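Danow Sorting Bin, Gray Metal

Product overview

The Danow is an open rectangular metal bin for holding small parts, samples and mixed objects at a bench or work cell. It is supplied in gray and is intended for laboratories, workshops and teaching rooms where items of different shapes must be kept together within reach.

The sloping walls keep rounded pieces from rolling off the work surface. The flat floor allows blocks and other angular pieces to be set down close to the walls and picked up again from above.

Specifications

Length: 70 cm
Width: 38 cm
Finish: gray
Lid: none
Units per carton: 4
Catalog number: Danow 186

Use and care

Place the bin on a level surface and leave the space above it clear for access. Wipe the inside with a soft cloth and mild soap, then dry it fully before refilling. Abrasive pads will mark the finish. Bins should not be stacked while they contain objects.

Ordering

Orders are accepted from institutions and registered businesses. Single bins may be requested for evaluation and returned unused at the customer's expense. Divider sets are sold separately under the Jurčo name and will be available in this size from March.

Inquiries regarding quantity orders should be addressed to Halima Mfaume, Customer Accounts, Flusis. Technical questions are handled by Radomír Ondrejka.
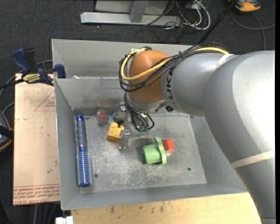
Gray metal bin with a small mixed load, including a notched yellow block.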